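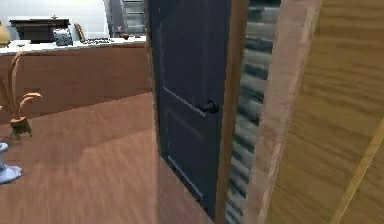 Building Instructions Designer (part-time, remote)
Kamel Brick Kits
Posted in: Jobs, Design
Applications close at the end of August

Kamel makes construction kits from standard interlocking bricks, mostly cars, trucks and small engines. Our kits run from 100 pieces up to 1,000. We are looking for one person to turn finished models into printed and digital building instructions.

You would be joining the instructions team, which works alongside model design and packing. The first project is the Vendmont, a 600-piece rally car with working steering and a removable body. The model is finished and has passed its drop test. After that you would move on to the Fivport, a harbor crane that is still being designed.

What the work involves
Breaking a finished digital model into steps that a ten-year-old can follow
Building every kit from your own draft at least twice, once with the parts sorted and once straight from the bags
Deciding which parts go in which numbered bag
Checking the parts list against the model file
Marking left and right versions of slopes and wedges so they don't get swapped
Fixing mistakes reported by test builders
Sending notes back to the designer when a section can't be built in a sensible order

What we need from you
Good working knowledge of at least one brick modeling program
Two sample instruction booklets of your own, for any subject, with at least one vehicle
Clear written English
Room at home to store and sort test parts
A computer that can handle a full model file without stalling

Print layout experience is useful but not required. We don't need a degree or previous paid work in the toy business. Several people on the team started out by posting their own models on fan sites.

Hours and pay
The job is 20 hours a week, and you can set most of them yourself. There is a team call on Tuesday at 10 a.m. Eastern. Pay is $41 an hour. We ship parts to you and pay for returns. You must be able to work legally in the United States.

Models go through Prorker, our in-house review system. You will get a login and a short training session in your first week.

How to apply
Use the form on our jobs page. Attach your two booklets as PDF files and a short note saying which steps gave you the most trouble and how you handled them. Please don't send physical models. Applicants we want to talk to will get a small paid test, a 100-piece van, with five days to complete it.

We reply to all applications, usually within three weeks of the closing date.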